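Elif Naz Ekinci
29 December 2018

Okay, thread time. I have spent most of my winter break learning to bake simit at home and I need to tell somebody everything!! 1/

You boil down grape molasses with a bit of water, dip the rings, then roll them in sesame. I used to skip toasting the sesame. Big mistake. Toast it first, dry pan, low heat, until the kitchen smells like a bakery. 2/

The dough is so forgiving. Flour, water, yeast, salt, a spoon of sugar, a glug of oil. Mine rests some 138 minutes (yes I set a timer, yes it's a weird number, it's when my show ends). 3/

Two ropes, twisted, pinched into a ring. My first 11 looked like pretzels that lost a fight. Gönül Özkan sent me a video of her hands doing it and suddenly it clicked 4/

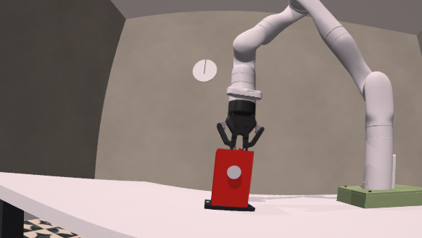
White arm, white tabletop, green base. A render.

Flour question for anyone in the US: bread flour or all-purpose? I've tried both and I like bread flour more, so much chew! Kilian swears by half and half and I'm trying that tomorrow 5/

Eat them the day they're baked. White cheese, tomato, olives, tea so dark you can't see the spoon. If you have leftovers, slice and toast with butter, oh my goodness 6/

Next up is a batch with 3 kinds of seeds. Send me your family recipes please, I'll read every single one 7/7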